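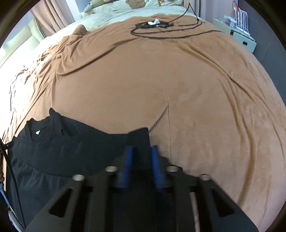 Ticket: Hand-held gripper, intermittent loss of finger width signal during open day demo
Product: Drernex hand-held gripper, soft finger set
Site: Jokanside
Opened by: Tanel demo support
Priority: High, lowered to Normal after workaround
Status: Closed, one follow-up open

Problem description

The garment demo for the Jokanside open day has visitors pick up a knit top by the collar with the hand-held gripper, lift it clear of a fleece blanket, and lay it down again. A monitor next to the demo shows the camera view and a live plot of finger opening. During the morning rehearsal the plot froze several times while the fingers were closed on the collar. The camera view kept running. Recordings made during a freeze are marked invalid on save.

Expected: finger opening updates for the full length of the recording.
Observed: value holds at the last reading, then jumps to the correct value when the trigger is released.

Environment

Recorder software: Benkirane, current release, default profile
Log buffer: 1,000 lines
Signal timeout: 200 ms (default)
Units on site: 2, both on the same firmware

Log

08:40 Fault seen on unit A. Restarted the recorder. Fault came back on the third pick.

08:55 Swapped the data cable on unit A. No change. Old cable put back in the kit, not marked as bad.

09:10 Ran unit A with nothing between the fingers, 180 open and close cycles. No freeze. Fault needs a load on the fingers.

09:25 Moved to unit B with the same garment. No freeze in repeated picks at the collar, sleeve or hem. Recorder and PC ruled out.

09:40 Back to unit A. Freeze occurs on the collar and on the doubled hem. Does not occur on a single layer of the body fabric. Looks related to how hard the trigger is pulled.

09:50 Log export from unit A shows "width: stale" at each freeze, followed by "width: resumed" on release. No camera errors, no dropped frames.

10:05 Raised the signal timeout in the profile. The warning comes later but the plot still stops. Setting returned to 200 ms. Please leave it there.

10:20 Opened the handle on unit A. Sensor connector is seated on one side only. Under a full trigger pull the linkage touches the sensor lead and moves the connector. Reseated the connector and rerouted the lead behind the post.

10:35 Repeated collar picks at full trigger pull. No freeze.

10:50 Calibration run after reassembly. Closed position read slightly open on the first try. Cause was lint on the inside of one finger. Wiped both fingers with a dry cloth, repeated calibration, passed.

11:00 Doors open. Unit B used for visitors, unit A kept as spare.

13:30 Unit B handed back for charging. Unit A put on the demo. No stale entries through the afternoon session.

16:15 Demo closed. Logs from both units copied to the ticket.

Cause

Sensor connector on unit A not fully seated. Lead routed on the wrong side of the post, in the path of the trigger linkage.

Notes for the next demo

Test with a thick fold before the doors open. Cycling the fingers empty will not show this fault.
Wipe the fingers before every calibration when the garments are dark knits or the surface is fleece.
Ask visitors to pinch the collar band near its edge. A large handful of fabric gives a correct reading but the garment tends to turn during the lift.

Follow-up

Drernex asked to confirm the lead routing shown in the assembly sheet. The drawing can be read either way. Unit A stays in service until they reply.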